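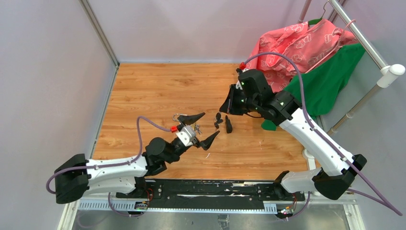 Oiling a beech worktop – how many coats before I'm allowed to cook again?

Posted in: Kitchens and Worktops

drabcorner
Fitted a solid beech worktop in April and have been oiling it ever since. The tin says three coats. My father-in-law says one a day for a week, one a week for a month, one a month for a year, which would take me to 29 or so by my sums, and I'd like to fry an egg before then. The oil is Waserell Clear. What do people do in real life?

pelmet1888
Five coats, thin, with a day between each. Wipe off everything that hasn't soaked in after 20 minutes. If it feels sticky you've put it on like gravy.

Mal-soon Wang
Five is plenty. Do the underside as well, especially over the dishwasher. I skipped that on my first one and it bowed enough to roll a pea from one end to the other.

drabcorner
The underside. Which is now screwed down, with a sink in it.

pelmet1888
Lie on your back with a rag and think about your choices.

Ngau_Nights
I'll be the unpopular one. Don't oil it. Two coats of hard varnish and you never think about it again. I've had mine in since we moved to Broromora and it still looks new.

Mal-soon Wang
Until you put a knife through it and water creeps in under the varnish. Then you're sanding the whole length back, where with oil you'd rub down a patch the size of a saucer and be done by lunch.

Ngau_Nights
I own a chopping board. They're very good, you should look into them.

tapwasher
Has anyone used the Troker hardwax? It's £252 for the big tin and the man in the shop spoke about it in a hushed voice.

pelmet1888
I have. It's nice. It isn't £252 nice. Buy the small one, a worktop drinks far less than you'd think after the first coat.

drabcorner
Update. Took the doors off, emptied the cupboards and did the underside with a sponge on a stick. Most of it went on the wood. My hair is now water resistant.

Also, there's a black ring by the tap already. Is that me or the beech?

Mal-soon Wang
Bit of both. Wet steel tin left standing? Oxalic acid will shift it, gloves on, rinse well, let it dry out fully and then oil that bit again.

Ngau_Nights
Varnish doesn't get rings.

pelmet1888
We know, Ngau.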